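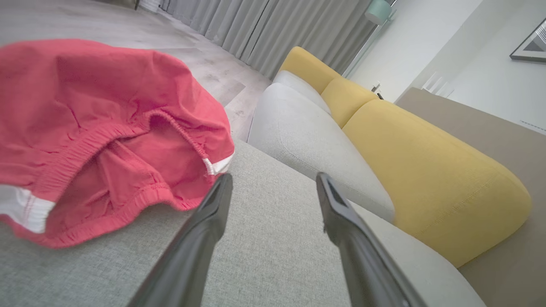 The right gripper on our folding station stopped closing again, fault code 914, and I want to describe it well because I think some of you have the same arms. When the fault comes, the fingers stay open and the arm does not know it. It continues the program as if it had the cloth. I have now seen it with towels, with a pillow cover and with clothes, also at the sofa, where we do the shorts. An elastic waistband like the one on the red pair makes it harder to diagnose, as the gathered part can pull out from the finger pads and then it looks like a normal slip. So please check the log before you blame the grip force.

On Sep 2, 2021, Valdemar Ingvarsson wrote:

> Hello all,
>
> We had 3 stops in August with code 914 on the Tilton arm. After a restart it works fine, sometimes for hours. Support at Lenico told me to change the finger pads. I did this and it made no difference. Has anyone looked at the cable?
>
> Also, is it safe to reach in and take the cloth away when the code is showing? The manual is not clear to me.
>
> Valdemar

Valdemar, to your first question: yes, I looked at the cable. On our arm the connector behind the wrist cover was not fully locked. When the wrist turns far to one side, the cable becomes tight and the signal is lost for a short moment. I gave the cable more slack and fixed it with 2 ties. The fault came back after 900 cycles, so this is an improvement but not a cure. I have ordered a new cable from Vestergaard.

To your second question: no, please do not reach in. With us the gripper closed by itself when the signal returned, and my colleague had her hand near the fingers. She was not hurt - but she was lucky. Press the emergency stop first, then take the cloth.

Does somebody on the list run the Jendness controller with the older firmware? I would like to know if it shows the same code or only stops.

Best regards,
Sille Hviid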